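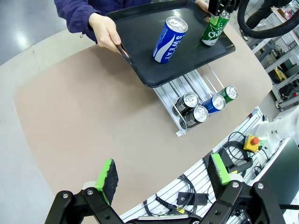 Anca Cârstea

Wenham is a word-laying puzzle game for one or two players on the same phone, and I've lost most of my bus rides to it since May. You get a hand of five tiles, a little harbour map and a row of boats that want loading before the tide turns. Drag a tile onto a boat, drag it back if you change your mind, tap the bell to send the lot off. I had the hang of it before my tea was cool!

There are 170 levels, split over 23 harbours, and the later ones get properly mean (the fog harbour, good grief). A boat will only take a tile if its colour matches the flag or its number beats the one already aboard, so you're forever holding back a high red and hoping. When a gamble like that comes off, the whole quay lights up and a tiny brass band plays. I still grin every time.

Two-player mode is the best bit for me. You pass the phone across after each bell, and your rival can pinch any berth you left open. My sister beat me by 200 points on Sunday and has mentioned it since.

Niggles: the undo button sits too close to the bell, and I've sent off half a fleet by accident more than once. The music can't be turned down separately from the sound effects either. It runs fine on my old phone, though, and saves the moment you close it.
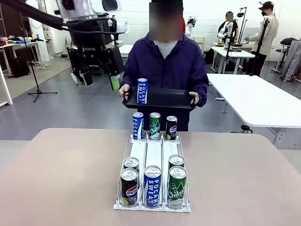 Fabbri writes that the bell can be moved to the left-hand side under Settings, Controls, and that doing so cured the accidental send-offs completely. The fog harbour is apparently easier if you load the smallest boat first and leave the ferry alone until the second tide.

I've moved mine over now and it's lovely. Back to the fog, then, with the ferry left till last.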